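Skurent Yellow-Edge Packing Box

Home / Packing and Moving / Boxes / Skurent Yellow-Edge

The Skurent is our cardboard box for small household things: toys, gifts, a few books, the contents of one shelf. Outside edges are yellow, the inside is left plain brown. We sell it flat, in bundles of 21, or singly if you only need to send one parcel to your niece.

Customers ask us often if this box is strong enough for a house move. For clothes and soft toys, yes. For a full row of books please take the Voline, which has a double wall and costs a little more.

The box opens wide at the top, so you can put it on a normal table and fill it while you are standing. A plush toy goes in without folding, and there remains space at the sides for flat packets. The flaps meet in the middle and need one strip of tape along the line and one across it.

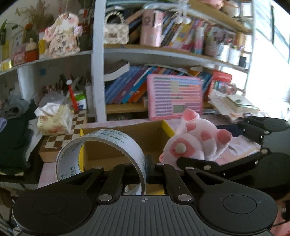

What tape to use

Any clear packing tape holds well on the Skurent. We recommend the 2-inch width. Please press it with the flat hand from the middle to the ends, and do not pull it too tight over the corners – the board can bend there and the lid will not sit straight. Paper tape is also possible, but it should be the kind with water glue. Tape is not included in the bundle.

How to fill it

Close the bottom first and tape it on the outside. Put flat and heavy things down, soft things on top. Empty places can be filled with tissues, socks or an old T-shirt. If the box will travel by post, it must not make noise when you shake it.

Porcelain cups and dolls with painted faces should be wrapped one by one. For these we have Plirkness wrapping sheets, which you find on the same page as the labels.
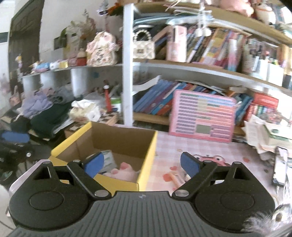 Open Skurent box on the table, with a pale pink plush toy inside.

Details

Material: corrugated cardboard, single wall
Color: yellow edges, brown inside
Delivered: flat, not glued at the bottom
Bundle: 21 boxes
Large orders: from 1,000 boxes, price on request
In stock: 2,000 boxes at the Sönmez warehouse

Storage

Keep the flat boxes dry and lying down, not standing against a cold wall. A used box can be opened with a small knife along the tape and folded again. Most customers use it a second time for storing winter things under the bed. When the edges have become soft, put it in the paper recycling, but first take off the tape.

Orders and questions

Orders received before 2 p.m. leave the warehouse on the same working day. Returns are accepted if the bundle is unopened. For large orders, or if you are not sure between Skurent and Voline, please write to Nazmiye Kocabaş through the contact form and tell her what you want to pack. The new price list is valid from April.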